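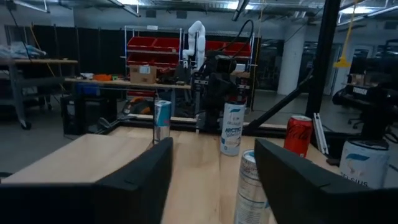 Wrist camera view of the test table, gripper open.

Tarnix 4 review: a grasp planner that is easier to live with

October 21, 2022

Tarnix is the grasp planning package from Cuautle. You give it a camera feed and a model of your gripper, and it returns a ranked list of grasps with an approach path for each. We have used version 4 since August, mostly on drinks cans standing on a wooden table.

Setup is much better than it was. The old version needed a hand-edited file for the fingers. Now you load the gripper drawing, set the opening width and check the result in a viewer. The hand-eye calibration asks for 10 poses and warns you if two are too alike.

Planning is quick. It scores up to 300 candidate grasps per view, and you can click any one to see why it was rejected – too close to a neighbour, out of reach, or a poor contact angle. I use that screen more than any other.
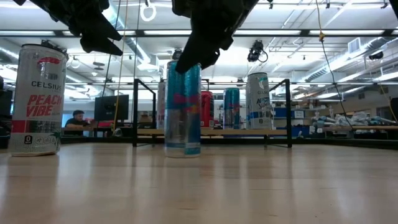 Clutter is handled well if the cans have a bit of space. When one stands partly behind another, the planner tends to guess its width too small and the fingers come in off centre. Adding a second, fixed view fixes most of this, but merging the two feeds is still fiddly and the manual gives it half a page. Bare silver cans also give patchy depth, so expect to adjust the filter by hand.

The other weak spot is logging. Failed picks are saved without the camera settings, so you can't replay them properly. Terkel, which we used before, did this by default.

A single licence costs £1,629 a year, with support by email. The Indo driver is included; other arms need the paid add-on.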